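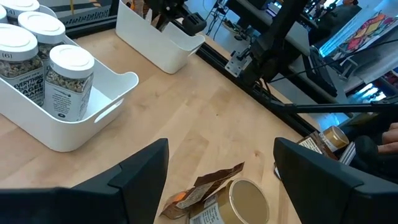 我用夹爪做实验已经快两年了，但是认真比较两种手指，这还是第一次。以前我总是买来什么就用什么，掉了东西就怪控制器。今年夏天我们在 Flarkcombe 的实验室换了新的桌子，两边各装一只机械臂，我终于有机会把 Hamix 的宽手指和 Dalgleish 的尖手指放在同样的条件下试一试。腕部相机也一直开着，从它的位置看，最麻烦的东西就在两根手指中间：一个皱的棕色零食包装袋，旁边躺着一个金色盖子的罐子。罐子是圆的，袋子是软的，这两样靠在一起，手指先碰到哪一个，结果差得很多。调味瓶站在白色的盒子里，瓶盖是白色的螺旋盖，对相机来说反而简单。

先说 Hamix。它的手指宽，内侧我贴了一层薄硅胶。抓躺着的罐子很稳，即使中心对得不太准，罐子也会自己滚到正确的位置。可是从盒子里拿瓶子的时候，宽就变成了缺点，瓶子和瓶子之间的空隙太小，手指下不去，常常把旁边的瓶子也推歪。我试过让手腕转一个角度再下去，有一点帮助，不过动作变得很慢，看的人会着急。

Dalgleish 的手指是尖的，进空隙很容易，拿瓶子的成功率明显高。但是抓包装袋的时候，它只夹住一点点塑料，抬起来以后袋子会转，有时候转着转着就掉了。我把夹持力加大了三次，第三次袋子破了，芝麻饼干的碎末掉得桌上到处都是，我用了一个下午清理。

数字我也写一下，给想参考的朋友。两种手指合起来，我一共做了147次抓取，不算调试。每做完16次，我停下来检查一遍手指的螺丝，这个习惯是从前一个项目留下来的，那时候有一颗螺丝松了我没有发现，数据全部作废。控制器是 Mukon 的，开合的指令延迟很小，我没有测出两种手指之间的差别。它的说明书写得不太清楚，力的单位在第二章和第五章不一样，我写信去问过，还没有收到回答。

相机方面，我原来以为腕部的一个就够了。后来发现手指一合上，它自己就把目标挡住一大半，特别是宽手指。所以我又看头部相机的画面，它从高处往下看，三个盒子排在桌子的远边，中间那一盒小瓶子的白盖子都朝上，位置很好判断。它的缺点是看高度不准，手指离瓶盖还有多远，只能靠腕部相机。我现在的做法是先用头部相机决定去哪里，快到的时候再换成腕部相机。切换的时候会有一点停顿，我还没有解决。

线也是一个问题。黑色的线沿着手臂走，手臂伸到最远的时候会拉紧，我觉得这也影响了一部分结果，尤其是左边的手臂。下次我想先把线重新绑好再做比较。

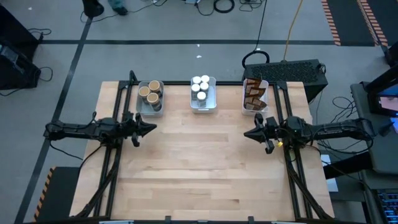
接下来的计划

十二月以前，我想做满1000次抓取，两种手指各一半，并且把物品的顺序打乱，不要总是先拿瓶子。右边盒子里的棕色小包也要加进来，它们是立着放的，我猜尖手指会比较好，但是猜错的次数已经很多了，不敢说得太肯定。

另外我想自己打印一副手指，前端窄，后面宽一点，看看能不能两边的好处都有。图纸画了两版，第一版太厚，第二版正在打印。如果有人用过 Hamix 的短款手指，请在下面留言告诉我，它的安装孔和长款是不是一样，我在网页上没有找到尺寸。

2025年8月26日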